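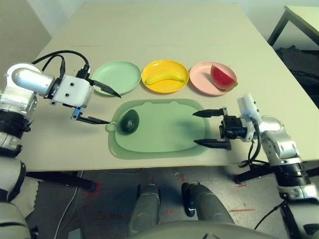
Banana and watermelon slice on the yellow and pink plates.

Progress report: daily and monthly horoscope column
Prepared by Kaan Bilgin for the Tralico content office
Period: up to the end of September

Dear colleagues,

I report here on the work for the horoscope pages, which appear in the Tovamdale weekly paper and on the Plondidach site. In my previous report I promised three things: a steady delivery time, shorter texts for each sign, and a new section for the Moon. The first two are done. The third is late, and I explain it below.

Delivery. All texts for the month were sent before 9 in the morning, as the editors have asked. Two times the file came with the signs in wrong order, Libra before Virgo. I have corrected the template and it did not happen again.

Length. The monthly text for one sign has now a limit of 500 characters. Before, Scorpio was often much longer than Taurus, and readers with Taurus wrote to us about it. I found it difficult to cut the advice on money, so I moved it to the last sentence of every sign.
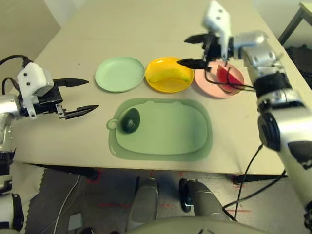 Tone. We agreed to give fewer warnings. I went through the older texts and took out most of the sentences about false friends and lost documents. For Mercury retrograde I keep one calm paragraph for everybody, and I do not repeat it under each sign. The editor in Tovamdale would like to have some warnings back, as she thinks the column became too sweet. I would be glad to have your opinion before I write the texts for Capricorn season.

Moon section. The tables of Moon phases which we bought from Pintér are in a different time zone than our readers. For this reason the new Moon fell on the wrong date in my first draft. Pintér has sent a corrected table, but only for the next 2 months. I did not want to publish half a section, so it will start when the rest arrives.

Letters. Most letters ask for a text about rising signs. Several readers did not know their hour of birth and asked if they can still use it. I have prepared a short answer that can be printed under the column.

Money. The amount for translation was not used. I ask for permission to move it to the Moon section, where the layout needs 3 extra drawings.

Next steps: finish the Moon pages, agree on the warnings, send the Capricorn texts for reading.

Kaan Bilgin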